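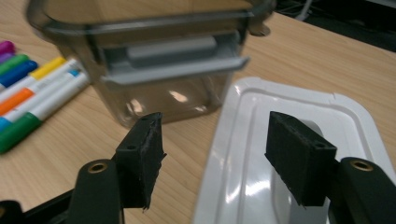
3. Storing the markers in the box

This section is for the person who closes the classroom at the end of the day. It applies to every marker set of the Mosoti room kit.

Before you start

Clear a flat table and wipe it with a dry cloth. Put the box with the opening up, and lay the lid flat next to it. Line up the markers at one side of the table, so a missing cap is easy to notice.

3.1 Packing

1. Press every cap until you hear the click.
2. Try each marker on scrap paper. Put the weak ones apart, they do not go back in the box.
3. Look inside the box for paper bits or ink spots. If there is ink, clean it as in section 5 and let the box dry fully.
4. Lay the markers in the box on their side, one by one. Do not drop them from above.
5. Put the lid on the box and press the four corners, then the middle of each side.
6. Lift the box a little by the lid. If the lid comes off, repeat step 5.

Note: Markers should lie flat during storage. When they stand for a long time with the tip up, the ink goes down and the line becomes pale.

Note: A new marker writes 400 meters of line on smooth board. On rough paper it is less.

CAUTION: Do not leave the closed box on a heater or behind a sunny window. Above 40 °C the lid can change its shape and will not close well any more.

CAUTION: Never put a wet cloth in the box together with the markers.

3.2 Labeling

Write the room name on a paper label and stick it on the short side – not on the lid, because lids get exchanged between boxes. At Kurnton we check the labels every Wednesday, before the first lesson.

3.3 Replacement

Weak markers are collected by Naomi Langat in the supply room. Missing lids can be asked from Emmanuel Sang. Please tell him the size of the box, a lid from the bigger model does not fit.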